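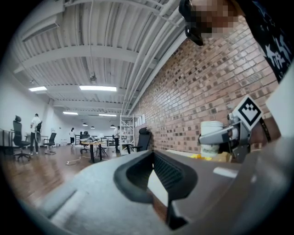 View from the gripper's own camera, with a marker mounted on the finger assembly

Plultlow – tracking and cleanup software for hand-held gripper recordings

Hi, I'm Brodie Grimshaw, and I write most of Plultlow. It takes the wide fisheye video you get from a hand-held gripper and turns it into something a robot arm can learn from: a camera path, a gripper opening for every moment, and a list of the stretches you should throw away. You put in a folder of recordings at one end and get a tidy training set out the other. That's the whole product, and I'm pretty fond of it!

I started on it when I was at Heffernan, where we had one script for the camera path, another for the fingers, and a spreadsheet (mine, sorry) holding the two together. Every time somebody changed a lens setting, all three broke. Plultlow began as the thing that replaced the spreadsheet and then it sort of ate the scripts too.

What it does with a recording

First it works out where the camera was. Fisheye video is great for this since you get so much of the room in every shot – brick courses, ceiling decking, shelves, light panels, all bending toward the rim. Most tracking software wants to flatten the picture first and throws out the edges on the way. Plultlow works on the curved image directly, so the corners of the room stay in play. A brick wall is a funny one, by the way. There's loads of texture, but every brick looks like its neighbor, and older versions would happily slide the whole path over by one brick. Version 4 checks each match against the rest of the room before it trusts it, and I haven't had a sliding report from a customer yet.

Then it reads the finger markers. The square black-and-white marker on a finger gives you the finger's position relative to the camera, and from a pair of them you get the opening width. You tell Plultlow the printed size and where the marker sits on your finger, and it does the rest. Tilted markers are fine. If one disappears behind whatever you're picking up, the software fills the gap from the other finger, up to a limit you set, and flags it in the report so you can decide whether you believe it.

The gripper body gets masked out before tracking. It takes up a big chunk of the lower view and it moves with the camera, so if you leave it in, the tracker thinks the world is standing still. You draw the mask once per gripper design and save it. Same goes for the black ring around the fisheye circle, except that one is found automatically.

People moving in the background used to be my biggest headache. Real rooms have people walking through them, chairs get rolled about, somebody leans in to see how you're doing. There's a motion filter now that drops any points that disagree with the rest of the room, and faces get pixelated on import, before anything is written to the project folder. You can turn the pixelation strength up or down, but the default is pretty heavy and I'd leave it there.

The review screen

Eamon Mulcahy built this part and it's the bit people write to us about. You get the video on the left, the camera path on the right, and a colored strip underneath that goes from green to red as confidence drops. Click on red and you land on that moment. Trim it, split it, keep it, whatever you like. Keyboard shortcuts for all of it – after an hour you won't touch the mouse.

We timed ourselves on a batch of 980 recordings from our own bench. The processing ran overnight on one desktop machine, and Eamon had reviewed the red bits by lunch. He'd want me to say it was a late lunch.

What you need

A desktop with a recent graphics card. Linux is the one we develop on; Windows works, with slower import. You'll also need a calibration file for your lens, and the calibration tool comes in the box. You wave a printed board in front of the camera for 28 seconds, the tool beeps when it's happy, and you're set until you change the lens or bump the mount hard.

The output goes out as plain folders with a documented layout, or through the Damum plug-in if that's what your training setup reads. There's also a Plavov export, still in beta. It handles single-arm recordings well. Two-arm timing is a bit rough and I'm working on it.

What it won't do

It doesn't train anything. It doesn't drive your robot either – we stop at the cleaned-up data and the reachability check, where you load your arm's model and it marks the recordings the arm couldn't physically follow. Glossy floors and bare white walls are still hard. If the camera spends a long stretch looking at nothing but those, expect red on the strip.

Licenses

One license covers one machine and up to 2,000 recordings a month, with no cap on how long each one runs. Updates are included for as long as the license is active. Teaching labs get the same software for less, just write from your school address. The trial is the full thing with a limit on exports, and it doesn't ask for a card.

If you've got an odd gripper or a lens that isn't on the supported list, send me one recording before you buy. I'll run it through and send back the report, red bits included.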